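18/04/2022 스테누라 양팔 셀 정비 노트

오전 내내 시뮬레이션 셀을 붙들고 있었다. 지난번에 데이비다스가 오른팔 베이스 좌표를 고쳐 놓고 갔는데, 그 뒤로 손가락이 책상에 닿기도 전에 접촉 판정이 뜬다고 와풀라가 메모를 남겨 두었다. 고맙게도 로그까지 같이 묶어 줘서 찾는 데 오래 걸리지는 않았다(와풀라, 다음에 커피 살게요!). 충돌 메시가 예전 버전 그대로였고, 보이는 손가락보다 아래로 조금 더 길게 나와 있었다. 새 메시로 바꾸고 캐시도 지웠다.

그 김에 조명도 손을 봤다. 팔 그림자가 책상에 너무 진하게 깔리면 마커 같은 검은 물체 윤곽을 잡기가 어렵다고 키샤가 예전부터 얘기했던 터라, 주광을 조금 낮추고 환경광을 올렸다. 아직 내 눈에는 그림자가 넓은 편인데 일단 이 값으로 며칠 써 보려고 한다.
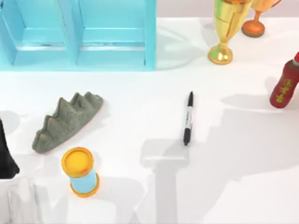

책상 위 배치. 가운데가 마커, 아래쪽 회색은 팔과 그리퍼 그림자.

다음은 그리퍼. 관절 강성은 3000, 감쇠는 80으로 되돌렸다. 누가 언제 바꿨는지는 기록이 없어서 모르겠고, 혹시 일부러 바꾼 분이 있으면 여기 밑에 한 줄만 적어 주세요. 벌린 상태에서 마커 위로 내릴 때는 양쪽 손가락이 마커에서 비슷하게 떨어져 있는지부터 보는 게 좋다. 한쪽으로 치우쳐 있으면 십중팔구 손목 오프셋 문제이고, 강성을 아무리 만져도 낫지 않는다. 나도 8월에 그걸로 이틀을 날렸다.

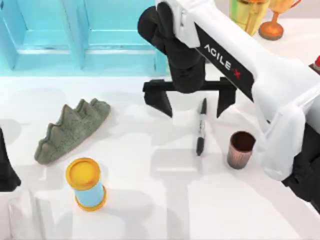
구리색 컵 쪽 점검

마커보다 컵이 늘 까다롭다. 세로로 골이 진 면이라 접촉점이 이 골 저 골로 옮겨 다니고, 그때마다 힘 그래프가 잘게 떨린다. 타나콘 말로는 해크 셀에서도 똑같은 일이 있었는데 거기서는 충돌 형상을 매끈한 원뿔대로 바꿔서 해결했다고 한다. 나는 골을 살려 두고 싶어서 우선 솔버 반복만 2배로 늘렸다. 느려지긴 해도 참을 만하다. 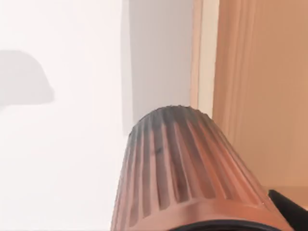

마찰 계수는 건드리지 않았다. 한꺼번에 여러 개를 바꾸면 나중에 뭐가 효과였는지 헷갈리고, 그러면 루신다한테 또 한 소리 듣는다. 오후에 2000스텝짜리 점검을 걸어 둘 테니 돌아가는 동안 설정 파일은 저장하지 말아 주세요. 열어서 보는 건 괜찮습니다.

남은 일: 왼팔 충돌 메시도 같은 버전인지 확인. 캐시 지우는 순서 위키에 옮기기. 빨간 병 질량값은 데이비다스에게 물어보기.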